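5 Setting up the cell for large items

This section covers the change from small tabletop items to large ones such as suitcases, storage boxes and rucksacks. It applies to the two-arm Jemley cell with the fixed camera beside or above the workspace and a wrist camera on each arm. Read section 4 first if the arms have been taken off the front rail since the last session.

Allow 29 minutes for the full procedure. You will need a 6 mm hex key, a lint-free cloth and the item itself.

CAUTION: Keep your hands and head outside the enclosure whenever the arms are enabled. A large item can be pushed or tipped by an arm with very little warning.

5.1 Checking the rail and cables

1. Press the stop button and wait until both arms have settled in their rest position.
2. Try each arm base by hand. There should be no movement against the front rail. If a base rocks, tighten its bolts a little at a time, working from one corner to the opposite one.
3. Look along the slots in the rail for loose screws or washers and remove them.
4. Check the wiring by the left base and the connector by the right base. Push each plug home. Do not pull on the wires to test them.
5. Follow each wrist camera cable back along the arm. Leave enough slack for the wrist to turn fully both ways.

Note: Cable ties go on the forearm only. A tie across the wrist joint will cut into the cable after a few hundred cycles.

5.2 Preparing the floor

1. Wipe the floor panel with a dry cloth, paying attention to the strip just behind the rail where grit collects. Light scuffs do no harm.
2. Check that the fabric on the walls is flat. Sagging fabric shifts in the moving air and upsets the background model.
3. Move small items to the back right corner. They may stay in the cell during large-item work, provided neither arm has to pass over them.

5.3 Placing the item

1. Lay the item on its side in the middle of the floor. Suitcases go down with the handle pushed in and the zips or catches closed.
2. Turn it so that it sits at an angle to the rail. A suitcase placed square to the rail leaves the grippers very little edge to work on.
3. Check that any wheels are clear of the walls and of both arms.
4. Enable the arms and select LARGE from the Imari menu. Set the speed to 14 per cent for the first run.
5. Jog the left arm until its jaws touch the near edge of the item, then stop.
6. Jog the right arm towards the near right corner with its fingers open. Leave a gap at this stage.
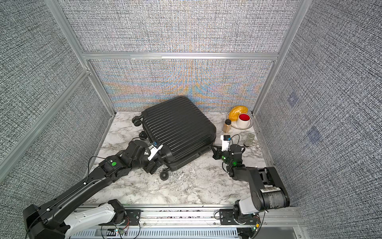

Figure 5-1. Suitcase in position, left gripper at the lower edge, right gripper open near the corner.

The joint lights near both wrists should be green before you go on. If either is not, go back to 5.1, step 4, and then restart the controller.

CAUTION: Do not close both grippers on a hard shell at the same time during set-up. Ribbed shells can slip sideways and load the wrist joints.

5.4 Saving the position

1. Press HOLD on the pendant and save the pose under the item name.
2. Check the view from each wrist camera. The edge of the item should be in focus. If a camera has been knocked, realign it as described in section 7.
3. Back the arms away, right arm first, and recall the saved pose at low speed.

Repeat the recall after any change to the rail bolts, however small. Saved poses are also cleared by a Villanueva firmware update – write the joint values in the cell log as well.

5.5 Routine care

Clean the jaw plates after each session. Replace them after 1,000 grips or when the surface looks polished. Spare plates are kept at the Fetside workshop; ask Gaétan Hawthorne for the left and right sets, as they are not interchangeable.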